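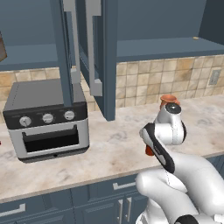
August, stone bench notes, sealer trial continued

Started 7.40 am. Shed was cold and the humidity meter by the door read 89 per cent, so I left the offcuts under the heat lamp until morning tea before touching them. Last time we sealed straight from the rack on a damp morning and the Osis went cloudy along one edge. Wanted to rule that out.

Offcuts are all from the Lundton job, the pale one with the tan and grey movement in it. Same slab for every piece, cut by Nermin Yüksel and numbered on the back in pencil. Please don't use marker on the backs. It comes through on the thin ones.

Prep: all faces taken to 500 grit, washed with plain water, no detergent, wiped with the grey cloths. Piece 3 had a scratch left from the earlier grit, went back a step and redid it. Piece 7 has a natural pit near one corner. Left it in to see what the sealers do around it, but don't read anything into its stain result.

Split as follows. Osis, one coat. Osis, two coats. Relline, one coat. Relline, two coats. Bare control. The Yook densifier goes on a separate set later, it needs its own cure time and I don't want it holding the rest up.

Application was by cloth, wiped off after 10 minutes by the timer. The Osis sheet says to buff while still tacky. The Relline sheet just says remove excess, so I buffed that one as well to keep them even. Relline smells much stronger. Roller door up for both.
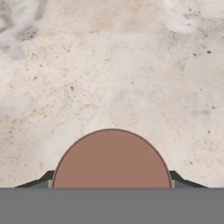 Pale stone, grey clouding and dark flecks at upper left.

Note on judging stains on this sort of pattern: the flecks get in the way. A spot of coffee that would be obvious on plain white can sit in a mottled patch and you walk right past it. On the last round I marked two as clean that Nermin later found by tilting the piece to the window. From now on a thin card with a round hole goes over each test spot and we look only through the hole, before and after, with the lamp from the side. Card is in the top drawer with the feeler gauges.

Spots used: black coffee, olive oil, red wine, lemon juice, pickle brine, tomato paste. Eight hours under watch glasses, then blotted and rinsed. Brine is new on the list. The Lundton client asked about it, they put up a lot of cucumbers over summer and the jars leak. I used the brine straight from the jar and checked it with a strip, similar to diluted vinegar. Salt might matter too, so there should be a plain vinegar spot next to it on the next run.

Results at 4.15 pm.

Control: everything marked it. Oil gave the darkest ring. Lemon etched, dull to the fingertip as well as to the eye.

Osis one coat: oil shadow, faint. Coffee gone after the rinse. Lemon etched the same as the control.

Osis two coats: no oil shadow that I could find. Wine left a slight grey edge. Lemon etched.

Relline one coat: oil and wine both in. 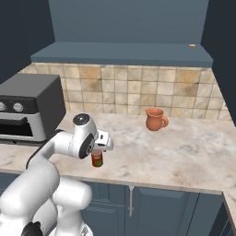

Relline two coats: better, though the wine edge is heavier than on the Osis. Lemon etched again. Brine left a dull patch on all of them, lighter than the lemon but there. Tomato paste did less than I expected on anything sealed.

None of that is news as far as acid goes. A penetrating sealer keeps liquid out of the pores and does nothing for the face of a calcite stone. Still worth having the pieces to hand over, clients believe a dull ring they can feel a lot sooner than a paragraph in the care sheet. I'd like to send the control and the two-coat Osis out to Lundton together, with the spots labelled.

Care sheet needs a rewrite while we're at it. The present wording says to avoid acidic foods, and people take that to mean lemons. Put pickles, brine, soft drink and tomato on it by name, and say to wipe straight away.

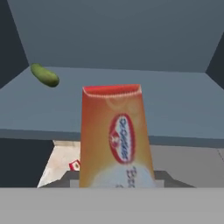
Upright orange carton at the front, pickle near the back left corner of the shelf.

To do:
Re-run wine on two-coat Relline with a longer cure, the can says a day and I gave it less.
Vinegar spot beside brine.
Try repolishing the etched ring on the control by hand with powder, note the time taken.
Yook set: cut and number, Nermin has the template.
Order watch glasses, the small ones are chipped.
Heat lamp lead is getting stiff near the plug. Tagged it, don't use until it's been looked at.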